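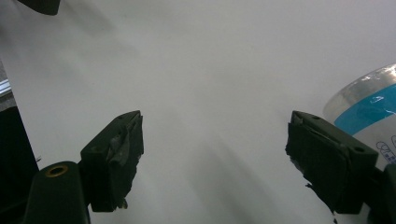

What is the best way to keep a plain white surface looking white? Wipe it with a damp microfiber cloth and a drop of dish soap, follow with a clean damp cloth, and dry it before you go and admire it.

That answer came from the Lustmont residents' inbox, where white tabletops and counters have overtaken parking as the leading topic of correspondence. We got 48 messages on the subject in March. Several were polite.

The trouble with white is that it keeps records. Coffee, turmeric, newsprint, the blue dye from a cheap folder: all of it gets filed. A fresh coffee ring comes up with soap. An old one may need a paste of baking soda and water, left on for 30 minutes and wiped away without scrubbing. Scrubbing feels productive and leaves a dull patch that you will notice every morning at breakfast for years.

Skip the scouring powder, the green side of the sponge, and anything your uncle keeps in the garage. Melamine foam pads (the white erasers) are very fine sandpaper with good publicity. They will lift a scuff from a painted shelf, and on a glossy finish they will take some of the gloss along. Try one on the underside first, where only the dog will judge you.

Tape residue got its own pile of mail. Warm the spot with a hair dryer on low, roll the glue off with a fingertip, and go over what remains with a little cooking oil. Then wash off the oil — a step that one household in unit 1194 left out, with memorable results for a stack of tax forms.

A word on shadows. Two readers reported gray stains that moved during the day. Please switch on another lamp before opening the bleach.

The Kazemi hardware counter carries plain microfiber cloths by the bundle, and the Zaretik spray in the laundry room cupboard is for everyone, although the cap has gone missing again. Spray the cloth and leave the surface out of it, particularly near seams, where liquid gets in and the edge starts to swell. Questions about swollen edges can go in the box by the mail room. We have plenty of those already.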